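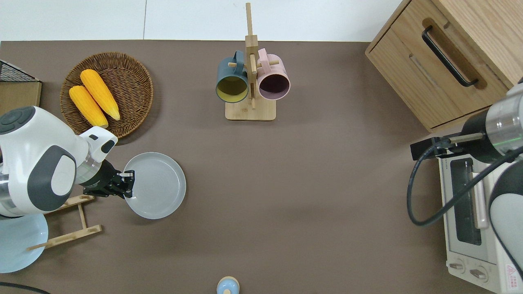 What size plates fit in the Riis dish rack?

Dinner plates up to 30 cm across fit between the slats, and side plates and saucers stand up in the same slots. Bowls do better at the end of the rack, where the last two slats are set wider apart.

Riis wooden dish rack
From the Tulholm countertop range

The Riis is a low wooden rack for drying plates after hand washing. It has thin slats and no moving parts. It sits flat on the counter or on a table, and the slats are open underneath so that water runs off the plates and air can get to both sides.

The rack does not come with a tray. Most people stand it on a folded dish towel or on the drainboard of the sink. If you keep it on a wood tabletop, put something under it while the plates are wet. Once they are dry, the rack can stay where it is and hold the plates you use every day.

Plates, mugs and bread on one counter

We sell the Riis by itself and as part of the Tulholm counter set. The set is for small kitchens with no room for a second cabinet, and for break rooms where everything is kept out in the open. It has three pieces: the Riis rack, the Prava mug tree and the Umix basket. All three can be bought separately.

Prava mug tree

The Prava is a wooden post on a square base, with pegs for hanging mugs by the handle. The base is light wood. Mugs hang clear of the table, so they can go on the tree damp. Hang the heaviest mugs low, and if you only have two, put them on opposite sides of the post.

The pegs take any handle you can get a finger through. Very large soup mugs will hang, but they may touch the mug next to them. Espresso cups with solid handles will not hang at all.

Color is up to you. Mugs with a different glaze on the inside look good on the Prava, where the openings face out into the room. A dark teal mug with a yellow inside next to a pink one with dark purple is the sort of pairing we like. Mugs are not included.

Umix basket

The Umix is a round woven wicker basket in brown. It is open at the top and holds things that are better off out of the refrigerator: onions, garlic, squash, bread rolls, fruit. Corn can sit in it until supper, but corn loses its sweetness at room temperature, so buy it the day you plan to cook it.

Line the basket with a cloth if you are using it for bread. Crumbs get into the weave and are slow to shake out. For onions and potatoes leave it unlined. Do not store onions and potatoes together in one basket, as the potatoes will sprout sooner.

Where to put the pieces

The rack goes next to the sink if you have the space. If you don't, a side table within reach works well enough. Leave room on at least one side of the rack so you can lay a plate down flat before you stack it or carry it away.

Put the mug tree toward the back, near the kettle or coffee maker. It is the tallest of the three pieces and gets in the way at the front.

Keep the basket and the rack away from the toaster oven. The outside of a toaster oven gets hot, and both wood and wicker will dry out and go dark if they stand against it day after day. We suggest a gap of 50 cm between a toaster oven and any of these pieces. If your toaster oven has its own clearance instructions, follow those as well.

Care

Riis and Prava: wipe with a damp cloth and a drop of dish soap, then dry with a towel. Do not put either piece in the dishwasher. Do not leave them to soak. If the wood starts to feel rough, rub it down lightly with fine sandpaper along the grain and wipe on a thin coat of food-safe mineral oil. Let it stand overnight before you use it again.

Umix: shake out over the trash and brush with a dry vegetable brush. A spill can be sponged off with cool water. Dry the basket upside down, out of direct sun.

Dark spots on the slats of the Riis usually mean that water is sitting underneath. Lift the rack, dry the counter and stand the rack on its side until it is dry all the way through. Spots that are already there can be sanded out if they are shallow.

What is in the box

Riis: one rack, assembled, and a care card.
Prava: one post, one base, the pegs and one screw. The pegs push in by hand. The screw goes up through the base into the post, and you will need a Phillips screwdriver.
Umix: one basket.

The full set ships in a single carton with the rack at the bottom and the basket on top. Please keep the carton until you have checked all the parts. A missing peg is the most common problem we hear about, and it is often still inside the paper wrap.

Ordering

Single pieces ship from stock. The full set is packed to order and leaves our warehouse within 9 working days. Orders placed in October may take longer than that while we count stock.

Cafes, schools and offices can order in quantity. The trade price starts at 50 pieces, in any mix of the three. For 125 pieces or more, we can deliver on a pallet to one address. Write to Maeve Lenihan in trade sales with the number of each piece and the delivery address, and say whether there is a loading dock.

Returns

Unused pieces can be sent back within 30 days for a refund. A mug tree that has been put together counts as unused as long as it is clean and all the pegs are with it. We cannot take back a basket that has had food in it.

If a slat is cracked or loose when the rack arrives, send us a photo of the slat and one of the carton. We will send a new rack, and you do not need to return the damaged one.

Spare parts

Spare pegs for the Prava are sold in pairs. Replacement screws are free if you pay the postage. We do not sell single slats for the Riis, as they are glued in place.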